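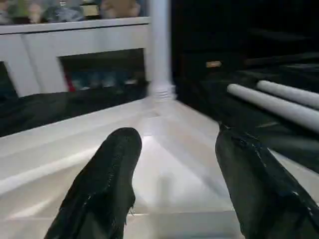

Fig. 1. A glossy white surface, with the cabinet behind.

Nutholm Chair — Owner's Guide
Section 4: Cleaning the chair and checking the legs

White moulded plastic is lovely stuff to look after. It comes up bright with very little effort, and an old Nutholm that has spent years in a busy room can look wonderful again after one careful going-over. This section covers the full clean and the leg check, which we suggest you do together every March. For everyday wiping, see Section 3.

You will need:
a large plastic sheet
paper towel, plain white, on the roll
washing-up liquid
a bowl of warm water
a soft brush (an old toothbrush is perfect)
a tray with compartments for the small parts
spare foot caps, part 391, if yours are worn

4.1 Preparing the space

1. Clear a patch of floor big enough to lay the chair down and walk all the way round it.
2. Open out the plastic sheet. Fold lines are fine, but pull the big wrinkles flat where you will be kneeling.
3. Stand the roll of paper towel on the worktop and pull off more than you think you need. You'll use it!
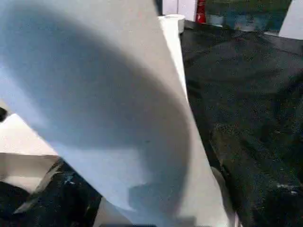

4. Fold each length into a thick pad. A pad soaks up far more than a crumpled handful, and you can turn it over and use the clean side.
5. Add a small squeeze of washing-up liquid to 900 ml of warm water and stir it gently — you want it slippery, with hardly any foam.

CAUTION: Plastic sheeting is slippery when wet. Mop up drips as you go, and keep small children and pets away from it.

CAUTION: Do not use scouring powder, wire wool or neat bleach. They dull the shine, and it can't be polished back.

4.2 Sorting the small parts

6. Take off any loose foot caps and put them in the tray, one to a compartment, in the order they came off the chair.
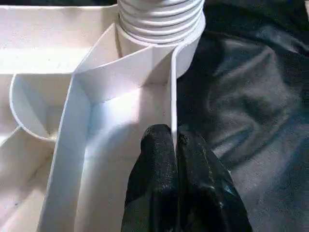 7. Keep any spare caps in a separate compartment from the old ones. They look very alike once they are clean.
8. Wash the old caps in the bowl, brush out the insides and leave them to drain on a pad of paper towel.

Note: A cap that has split should be replaced, even if it still grips. Tromley and Issa chairs take a different size, so please don't borrow from those.

4.3 Cleaning the seat and checking the legs

9. With the chair upright, wipe the top of the seat with a damp pad. Work along the ridges, then go back over the recessed parts with the brush.
10. Hold the seat with both hands and lower the chair gently on to its side. Never let it drop on to a leg.
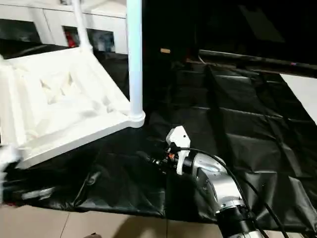

11. Wipe each leg from the seat towards the foot, turning the pad as you go.
12. Look closely at the place where each leg meets the seat. Fine scratches are normal. A crack is not, and a cracked chair must not be sat on.
13. Try each leg for movement. It should feel firm in every direction.
14. Dry everything with fresh paper towel and push the foot caps back on, with a twist, until they will go no further.
15. Stand the chair up on a level floor and press down on each corner of the seat in turn.

If the chair rocks, take the caps off and refit them before you try anything else. If it still rocks, turn to Section 6.

Guide revised Nov 5, 2018. Spare parts are sent out from our Pirnisness workshop; please give the part number when you order.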